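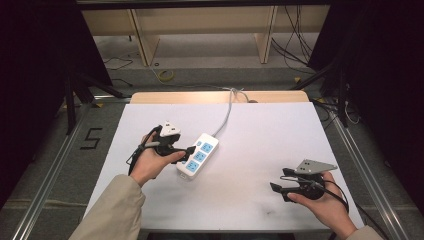
power strip on the white board

Search this forum Search Advanced

golob_kitchen
ok so moving into a rental in November, old building, one outlet in the whole office room. ONE. plan is desk lamp, laptop, monitor, printer and a small space heater all on a power strip. landlord says fine. is it fine

tessw
Not the heater. Heater goes in the wall, by itself. Everything else on the strip is nothing

Betden4
^ this. most heaters pull 1500 watts, thats nearly the whole circuit already

golob_kitchen
but theres only the one outlet?? it has two sockets I guess. heater in the top, strip in the bottom?

Betden4
still the same circuit. will probly trip when the printer warms up

mperic
Disagree a little. I ran that exact setup for 4 winters, heater on low, never tripped once. Laser printer is the problem, inkjet is fine.
— Milovan Perić

tessw
"never tripped" isn't the same as ok. feel the plug after 30 minutes. if its hot stop

mperic
I did feel it. Cool. Low setting is half the watts, do the math

golob_kitchen
printer is an inkjet fwiw. an old Onari, barely works

rowdy_lou
get a heated foot mat instead, mine was under 50 bucks and uses next to nothing. room stays cold but you don't care

Betden4
foot mat is a good call. also ask the landlord what else is on that breaker — my kitchen and bedroom shared one, found out making toast

golob_kitchen
ugh ok. asking him tonight. and an extension cord to the hallway outlet for the heater?

tessw
NO

Betden4
no

mperic
No, agree with them on that one. And don't run any cord under the rug

golob_kitchen
ok ok. foot mat it is, will post what he says abuot the breaker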